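# Gripper trial, Caline against Murnitz

Both sales reps told us their gripper would pick "anything on your table". We put things on a table. 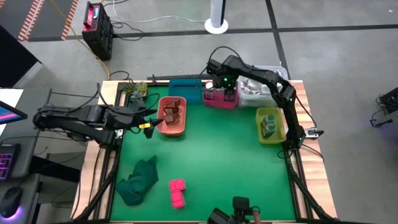
We asked each of them for a list of what counted as anything. Caline sent a brochure with a strawberry in it. Murnitz sent a video of an egg, and I have now seen so many grippers hold an egg that I no longer think of eggs as fragile. Neither firm had a word to say about cloth, glass jars or a lid that won't come off square.

So Imre Juhász and I wrote our own list, ran it over five days in July, and kept notes. The arms are matched, the controller software is Teso on both sides, and the only thing we meant to compare was what's on the end of each wrist. You'll see further down how well that went.

**The layout**

Caline on the left arm, Murnitz on the right. We swapped sides halfway through and swapped back at the end, after Jenő Győri pointed out that the right-hand mount gives a steeper approach to anything near the back of the mat. He was correct and it cost us an afternoon. The results below are from both sides pooled, 28 attempts per object per gripper, and I'd be wary of anybody's comparison that was only run one way round.

**Pink cubes**

Everything picks up a cube. Both grippers did, to the point where Imre wanted them dropped from the list. I left them in as a check on calibration, and on the third morning they were the first thing to tell us the left arm had drifted. Stacking one on the other was a fairer job. The Murnitz let go more cleanly, and the Caline tended to drag the top cube a little as it opened.

**Green cloth**

The brochure photo for "deformable items" shows a folded towel with a crisp edge standing up to be grabbed. Ours goes down in a heap, as cloth does. The Caline did better here, and I don't want to make too much of it. Its fingertips are narrower and they pinch a fold. When there was no fold facing the right way it scraped at the mat, closed on air and reported a successful grasp. The Murnitz at least knew it had missed.

I'd like somebody at Caline to explain that grasp signal. As far as we can work out it looks at motor current and a timer. If the fingers close slowly enough against each other, that's a grasp.

**Jars in the yellow basket**

These lean on one another, and that's the whole difficulty. You can get a good hold on a jar and still not lift it without bringing its neighbour up too. Both grippers were poor. The Murnitz has the wider opening on paper, but the useful opening with the standard pads fitted was seven millimetres less than the data sheet says. We measured it twice with two sets of calipers, then Jenő measured it again with his own because he doesn't trust ours.

Murnitz support replied that the published number is "without pads". The gripper isn't sold without pads.

**Glass jar in the pink bin**

A clear jar is a camera problem first and a gripper problem a long way second. The Võ depth camera saw through it more often than it saw it, and we ended up teaching the position by hand. I mention it because the Murnitz demo had a glass jar in it too, and I'd now bet lunch that theirs was taught by hand as well. Once the arm was in the right spot, either gripper would hold the thing.

**Brown boxes in the orange basket**

The most useful test of the lot, and the dullest to watch. The boxes slump against each other, the basket is shallow, and the fingers have to get down between a box and the wall. The Caline fits. The Murnitz housing fouled the rim on low approaches until we raised the whole path, after which it was pinching boxes by their top corners and dropping a fair few of them. A longer finger would fix it. A longer finger is an accessory.

**Teal container, closed lid**

We had two arms, so we tried a two-arm job: one holds, one lifts the lid. I won't pretend this told us much about grippers. Most of the failures came from timing between the arms, and Teso's idea of "synchronised" is generous. Imre got it going reasonably well by slowing everything down, at which point a person with a sore wrist would beat it comfortably.

**White bin of odds and ends**

Random picks from a jumble. No meaningful winner. Whatever we wrote down here depended more on how the bin had been shaken than on the hardware, and I'd like other people's bin-picking figures to come with the same warning.

**Succulent**

Not a test object. It lives at the back of the mat and has been knocked by both arms.

**Indicator lights**

A small thing, but it came up every day. The green lights on the gripper housing are supposed to mean ready. On ours they stayed green through a dropped connection while Jenő stood there wondering why his commands went nowhere. The manual has a full page on light colours and I couldn't match it to what we saw in more than a couple of cases. Do your fault-finding from the log.

**Cables**

Neither vendor's cable is long enough for an arm that reaches over itself. Both sell an extension. Leave slack at the wrist, then leave more, then run the arm to full stretch with your hand near the stop before you believe you've left enough.

**Where that leaves us**

The price gap is more than $3000 per gripper in Murnitz's favour, if "favour" is the word for being the dear one. For that you get a cleaner release, an honest missed-grasp signal and a nicer connector. You don't get a better result on boxes, and boxes are most of what we'd ask it to do.

Imre would buy the Murnitz with the long fingers. I'd buy the Caline and write our own grasp check, though I accept that "write our own" is a phrase with a poor history in this building. Jenő wants another round with third-party pads on both before anyone signs anything, and since he's the one who has to maintain them I expect he'll get it.

Things we didn't test: anything wet, anything heavy, anything at full speed. Both firms quote cycle times at full speed. We ran at a rate where we could hit the stop before the jar hit the floor, and I'd suggest you read those cycle times with that in mind.

The raw log sheets are on the shared drive under the trial name. Imre's handwriting is the legible one.

Page last changed 2020-07-13. Corrections welcome, from the reps included, provided they bring the calipers.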